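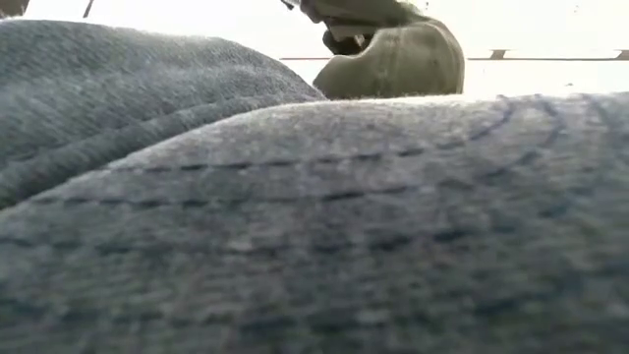 Pre-run software checklist, two-arm garment cell, with my comments

Revised 30th April. Applies to the Clesar control stack and the Turcotte perception module on the Ellwood bench. I fill this in before every session and I'd like whoever runs the cell after me to do the same. Mark each item OK, FIX or N/A, then write a real comment. "Looks fine" is not a comment!

1. Controller boot and versions
Status: OK
Both arms came up on the same Clesar build. Please read the version off each controller separately and don't trust the banner on the workstation, which only polls the left one (yes, I've filed it, and yes, it's been open since February).

2. Clock sync
Status: OK
Offset between the camera host and the arm controllers was 2 ms. I let it go up to 24 and then I restart the sync service. Past that, the planner starts matching cloth points to the wrong arm pose and you get grasps that land a little behind where the fabric is.

3. Emergency stop, software side
Status: OK
Pressed the stop, watched both motion queues clear, released it, and confirmed that nothing resumed by itself. You want to see the state go to HELD and stay there until you re-arm by hand. Do it once from the pendant and once from the workstation button, they go through different code.

4. Joint and speed limits
Status: FIX, then OK
The right arm had loaded the old limits file. I'm pretty sure the Govero config tool is caching the last profile again, so open the file and look at it before you hit apply. Reloaded, compared against the left, they match now. I keep both arms at 30 percent speed for the first pass with any new garment.

5. Arm-to-arm collision model
Status: OK
Ran the crossing test in simulation and then slowly on the bench. Planner refused the bad path both times, which made me happy. The cable on each wrist is padded in the model as a fat cylinder. Leave that padding alone, even if it costs you a few reachable poses at the back of the table!

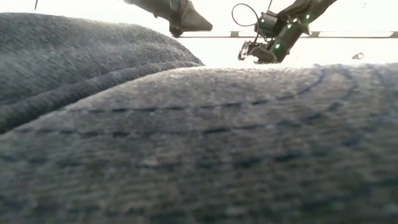

Does the planner know where the cloth is once one arm has started to lift it?
Only up to a point: it gets a fresh surface estimate from Turcotte between motions, and while an arm is moving it works from the last one, so keep the lifts short and let it look again.

6. Perception, exposure and background
Status: FIX
Auto exposure was on. I locked it by hand and saved the profile. With a bright background the depth estimate along the top of a fold gets ragged, and the segmenter will happily throw away the outer bit of fabric as glare. Check the mask overlay on a dark garment and a light one before you sign this off.

7. Perception, seams and stitching
Status: OK with a note
Denim is still the one I watch most closely. The seam detector likes long rows of topstitching and sometimes reports them as the fabric edge, and then the grasp planner wants to pinch the middle of a panel. Threshold is set to 800 for denim and that has been behaving. If you switch to knits, load the knit profile and don't just slide the number around until it looks good (I have done this, it was a long afternoon).

8. Gripper force and close detection
Status: OK
Closed each gripper on nothing and then on a single layer. The "empty" and "holding" states came back right on both. If you see "holding" with nothing between the fingers, re-zero before you do anything else.

9. Logging and disk space
Status: OK
Over 24 GB free on the log drive, plenty for a session. Make sure the bag recorder has both joint streams checked. It forgets the second one after an update, and a log with one arm in it is no use to me when I'm trying to work out why the two of them disagreed.

10. Watchdog timeout
Status: N/A today
Skipped, the new watchdog build isn't merged. Keep the item on the list anyway, I want it back as soon as the branch lands.

11. Operator sign-off
Status: OK
Nothing open that blocks a slow run. Two things carried over to the next session: the Govero profile caching in item 4, and finding out why auto exposure keeps turning itself back on after a reboot. If you get to either one before me, write what you changed in the comment box and leave the old value next to it.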